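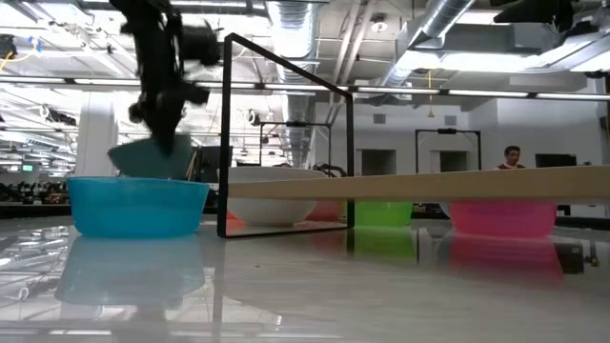
Bowl stacking on the white table, with the teal one over the turquoise.

211 shares | 2 comments

So, our project was about bowls. I know! When Ngaio Tipoki first pitched it to our home design class at Pesivcombe I thought she was kidding, but then I went home, opened the cabinet over my stove and had a plastic lid land on my foot, and I was in.

The question we settled on was pretty small: if you have a bunch of bowls that never came as a set, what's the easiest way to stack them so people will keep stacking them that way? Everybody in our group (me, Ngaio, Sajib Hettiarachchi and Torben Sperling) has a mismatched pile at home. Sets are easy, they're made to nest. It's the odd ones that make a mess.

We started with a survey in the Sudstead dorms and got 89 answers back, way more than I expected for a form about kitchen cabinets. Most people told us they stack by size, "kind of." A lot of them also said they put the bowl they use most on top no matter what size it is, and then the whole thing leans. I do that too, so no judgment.

Then we picked our bowls. We wanted bright colors so we could talk about them without saying "the medium one, no, the other medium one" all afternoon. Turquoise is wide and shallow, and teal is smaller. Pink and green are plastic as well, there's a red one, and then there's the big white one, deep and round, and that one caused most of the arguments in our group.
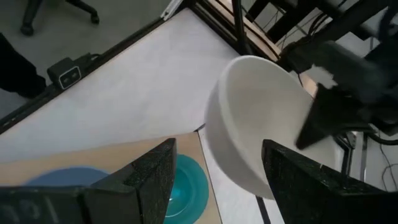
Torben wanted white at the bottom of everything. His thinking was that a deep bowl swallows the small ones and you get a shorter pile. Sajib said sure, but then you have to dig around in it every time you want cereal. We ended up writing out 5 stacking orders on index cards and asking friends to put the bowls away following each card, then get the teal one back out, and tell us how annoying it was.

The wide-to-small order was the one people liked best. Torben's order made the shortest pile, so he was right about that part, but people grumbled about it a lot (one of them wrote "why" on the card and nothing else). The color order was Ngaio's idea and it was the prettiest by far! It was also a disaster in a real cabinet.

If we did it again I'd test in an actual kitchen earlier, with the door in the way and a shelf at a normal height. Mr. Tomar said the same thing in his notes. We'd also like to try plates mixed in with the bowls, and Sajib is already saving margarine tubs for it.

We use cookies to improve your visit. Accept | Manage settings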